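Birko 桌面护理蜡膏（无色款）

149 元 / 罐
规格：大罐，附一块棉布
适用：白色及浅色漆面桌、清漆木桌、木相框、木托盘
不适用：大理石、未封闭的水泥台面、皮革
发货：下单后 2 天内从店里寄出

先说我为什么卖这个

我开这家小店之前，家里的桌子基本处于“脏了就拿湿抹布糊弄一下”的状态。白桌子嘛，刚搬回来那阵子亮得晃眼，恨不得吃碗面都要铺两层报纸，过了半年就没人管它了，茶杯往上一放，酱油滴上去也懒得擦。等到我想起来认真看它一眼，桌面已经发灰发涩，手掌摸过去有一点拖手的感觉，边上还有一圈一圈的杯印。

那会儿我试过不少东西。厨房去油的喷雾（擦完更涩了），牙膏（别试，真的别试，磨出一片雾蒙蒙的印子），还有一种闻起来像柠檬糖的家具油，当天油亮亮的很好看，第二天落了一层灰，粘得死死的。后来是朋友 Awuor Kimaro 给我寄了半罐 Birko，罐子都磕瘪了，她在里面塞了张纸条，就写了四个字：“薄薄一层”。

我当时没听话，挖了一大坨往上抹，结果擦了一下午，胳膊酸得筷子都拿不稳。第二次学乖了，指甲盖那么一点，抹开，等着，擦掉，桌面一下子就顺滑了！我那天晚上来来回回摸了好多遍，家里人以为我在找什么东西。

所以这个东西上架的时候，我几乎没犹豫。店里有些货是觉得大家会喜欢才进的，这一罐是我自己要用，顺便多进了几箱。

它到底是什么

一罐膏状的蜡，常温下像放软了一点的黄油，用布一蹭就能带起来。打开有一股很淡的蜡味，抹完开窗散一散就没了。无色款不会给桌面上色，白桌子擦完还是白的，也不会像有些带色的蜡那样在缝里留黄边。

它不是清洁剂，这点我每次都要讲。桌上有油、有糖水、有胶印，先得弄干净再上蜡，不然就等于把脏东西封在下面了，之后再想弄掉更麻烦。它也补不了坑，磕掉漆的地方抹多少都还是缺一块。很浅的细划痕会变得不那么显眼，深的就算了，我不想骗你。

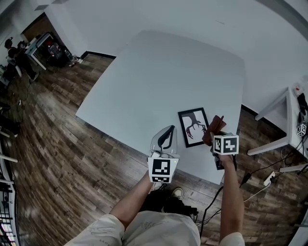 白色桌面配深色木地板，桌上放着鹿角图案的黑色小相框。

白桌子配深色地板的人家最近问得特别多，我自己也很喜欢这个搭配，地板沉一点，桌子就显得清爽。不过麻烦也在这里，白桌面上一点点灰都看得见，深色地板上呢，一点点白毛毛也看得见（养猫的朋友应该懂）。有人问能不能一罐蜡把桌子地板全包了，我的答案是不要。地板打蜡会滑，家里有老人小孩的尤其别试，地板有地板专用的东西，这罐就老老实实留给桌子和小件。

怎么用，我的懒人版本

先把桌上的东西都挪开，我一般挪到椅子上，再去忙别的就忘了，晚上想坐下来吃饭才发现没地方坐。然后用温水加一滴洗洁精擦一遍，再用清水擦一遍，等它干透。冬天我会多等一会儿，夏天开着窗很快。

布要用棉的，起毛的旧T恤也行，就是别用带印花胶的那一块，会拖出印子来。附送的那块布够大，我习惯对折两次，用完一面翻一面。沾一点点蜡，从桌子一角开始打圈，抹到几乎看不见为止。桌面大的话分成 4 块来做，抹完一块再抹下一块，不要一口气抹完整张桌子，不然先抹的那边早就干硬了，擦起来很费劲。

等到表面起一层淡淡的雾，换干净的一面去擦，擦到布走起来很轻快就好了。要是还觉得黏，多半是抹多了，再拿块干布用点力，不用重新洗。

刚擦好的当晚别放热锅，也别铺那种带橡胶底的餐垫。我家那张桌子上现在还有一个浅浅的锅底圆圈，就是上完蜡太得意，端着砂锅直接放上去了。后来又上了两次蜡，淡了很多，侧着光还是能看见。

多久弄一次看你怎么用。天天在上面吃饭的桌子，我是一个季度一次；只放放花瓶、相框的边桌，半年想起来弄一回也来得及。判断方法很土，滴一滴水，水珠还圆圆地立着就不用管它，摊成一片就该上了。

小件也能擦

木相框、木托盘、首饰盒，都可以。相框要先把玻璃和画芯取出来，蜡要是蹭到卡纸上会留下一个半透明的油点，基本去不掉。我有一张很喜欢的小版画就是这么毁的，心疼了很久。黑漆的相框抹之前先在背面试一小块，哑光的漆擦过会变亮一点，有人喜欢有人不喜欢，试了再决定比较好。

雕花的地方用旧牙刷，刷完一定要再用干净牙刷扫一遍，蜡积在凹槽里干了会发白，黑色的框上特别明显。

和店里另外两款比

Andon 的喷雾蜡：方便，喷一下擦一下就完事，适合没耐心的人（比如八月份的我，热得什么都不想干）。光泽来得快去得也快，平时补一补不错，撑不了太久。喷的时候朝布上喷，别朝桌上喷，飘到地上会滑。

Duvthorpe 的硬蜡：更硬更亮，做出来很漂亮，可是真的累人，要用力推开。老木头柜子我会用它，白漆桌就不必了，手劲不均匀的话会一块亮一块暗。

Birko 在中间，我觉得大多数人家备这一罐就够用。三样都买也没问题，我当然高兴，但你家柜子里大概会多出两罐落灰的，我先提醒过了啊。

大家常问的几件事

贴皮的桌子行不行？表面完好、边上没翘的可以。翘边的地方别抹，蜡钻进缝里之后再想用胶粘回去就粘不牢了。

钢琴漆那种很亮的面呢？能用，但本来就很亮，效果不明显，布上要是有一粒沙子反倒会刮花。我自己不会拿它去擦。

孩子会在桌上直接放饼干吃，可以吗？我家的做法是擦透、放一晚，然后饼干照样放盘子里。切菜板、木勺、木碗请不要用这款，它是家具蜡，没打算让它碰吃的东西。

放久了会坏吗？盖紧了放阴凉处就行。有一次我忘了盖，表面干出一层硬壳，把壳刮掉，下面还是软的，照用。夏天放在窗台上会化成一汪，别慌，盖好放着，凉了又会凝回去，只是表面没那么平。

用过的布怎么处理？摊开晾干再扔，或者洗了留着下次用。不要揉成一团塞在垃圾桶里，也别放在炉子旁边。

会不会有味道留在房间里？我鼻子挺灵的，开着窗半个下午就闻不出来了。怀孕的朋友要是介意，让家里别人来擦，你去外面逛一圈再回来。

关于包装和运费

罐子是铁的，路上难免有小磕碰，盖子能拧紧、膏体没漏出来的，我就不当坏货处理了，先说清楚免得大家收到不开心。漏了的、盖子变形打不开的，拍张照发给我，我补一罐。

单买一罐运费自付，满 700 元包邮。不用为了凑单乱买，可以跟邻居拼一下，备注里写清楚分两包装，我会分好。

想先试试再买的，可以到 Urio 那边的小店面来，柜台后面有一罐开着的，还有一块被我擦了一半的白色桌板，一半上了蜡一半没上，你用手摸一摸就知道差在哪里。下午 4 点以后人比较少，我也有空多聊几句。

目前有货，缺货的时候这一页会显示“到货通知”，留个邮箱就行，到了我会发信给你。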